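Does a cold bedroom really help you sleep?

The man who sells mattresses in Galtberg has heard every theory about sleep, and he does not believe many of them. 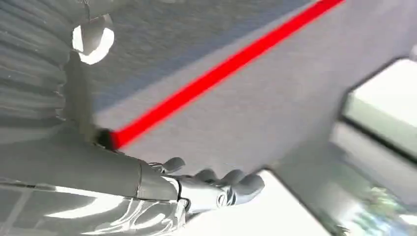 "People come in and tell me they need to sleep on their left side with the window open," he says. "I ask who told them. It's usually a brother-in-law."

He has run the shop on Satano Street for 32 years, long enough to have sold water beds to people he later sold something else. I ask about the Plakier, a cooling mattress pad that a lot of my readers have written in about. He sighs.

"I tried it for two weeks. I slept fine. I also sleep fine without it." The company claims 112 customers in a trial woke up less often. He wants to know who counted. "Did they count it themselves, half asleep? Then I don't want to hear the number."

I tell him I paid for one. He is polite about that — for a moment.

"Did you also start going to bed earlier?"

I did, as it happens, and I quit drinking coffee after lunch in January. He nods and goes to answer the phone.

When he comes back he admits he keeps his own room cold. His wife likes it that way, he says, and heating costs money. As for the pad, he still has two in the stockroom and will take them back to the supplier if they don't sell by spring.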